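Looking after Pop -- your questions

Last updated December 2023

I look after the hand-held grippers at Flatik's Susville workshop, and people keep asking me the same things in the corridor, so I've finally typed up my answers. Pop is what we call the pair. If you've borrowed a pair from Wirnen instead, most of this still applies, but their trigger springs are stiffer, so skip my bit about tension.

Do I need to set anything up before I start?

A little, yes. Put both grippers on the bench and squeeze each one slowly, all the way shut and all the way open. You're feeling for grit or a catch halfway. Then check that the fingers meet squarely at the tips. If one side arrives before the other, don't force it, just see the question about wonky fingers further down.

How long does the check take?

I'm done in 8 minutes. Your first go will be slower and that's fine!

Which screws work loose?

The small ones in the fingers, nearly always. The block in the middle hardly ever moves. I go round the finger screws with the short hex key from the red tin (please put it back in the red tin) and stop as soon as I feel it bite. You're not doing up wheel nuts. I managed to strip one in March by leaning on it, and getting the remains out took most of an afternoon and a very rude drill bit.

What about the brass-rimmed holes?

Wipe round them with a dry cloth and leave them be. People like to poke a cotton bud in with a drop of oil on it, and then the fluff stays behind. If a rim has started to lift or spin, tag that gripper and put it on my shelf.

My fingers don't line up. What now?

Slacken the two screws on the side that's out, close the gripper gently on the flat gauge, and nip the screws up again while it's still closed. Open it, close it, have a look. I usually have to do this twice. If it's still off after the third go, the linkage has probably had a knock and you'd better bring it to me.

What sort of things can I practise on?

Ordinary stuff is best. Bins are lovely for getting a feel for the width, and a liner folded over the rim gives you something soft to pinch. Bigger appliances are good for learning how close you can get before a finger touches the casing. Start slow and keep your wrist loose.

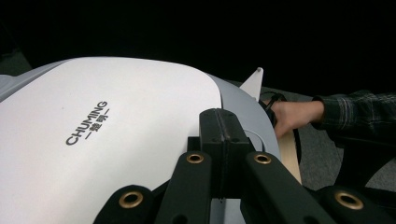
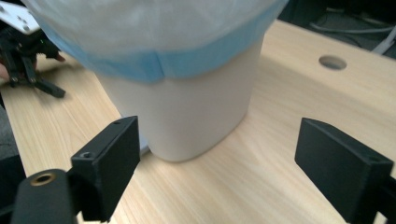
Over the black fingers: the CHUMING lid first, then the bin with its bag, on the table.

Can I clean the fingers with solvent?

I'd rather you didn't. The matte finish goes patchy and then you can't tell a scuff from a crack. Warm water with a tiny bit of washing-up liquid on a cloth, then a dry cloth. That's all I ever use.

How often does the big service happen?

Every 140 hours of use, going by the log sheet. So please fill in the log sheet! I take the fingers off, clean the pivots, put a smear of grease on them (less than you think -- a grain of rice, say) and swap any screw whose head looks chewed. It takes me 30 minutes for each gripper if nothing's gone wrong.

It squeaks. Is it broken?

Probably just dry at a pivot. Don't spray anything at it. Note which finger is squeaking and whether it does it opening or closing, and write that on the tag, it saves me ages. A click is a different matter. If you hear clicking, stop using it.

How tight should the trigger be?

Light enough that your hand isn't tired at the end of a session, firm enough that the fingers spring back by themselves. I leave the tension nut 2 turns in from loose. If you've got small hands you might like it a touch looser, just wind it back when you're done.

Where do they live overnight?

In the lined drawer, fingers open, nothing stacked on top. Closed fingers press on each other all night and the tips go shiny.

Can I take one home to try?

Sorry, no. The spare parts drawer is down to one set of fingers and I'm still waiting on the next delivery.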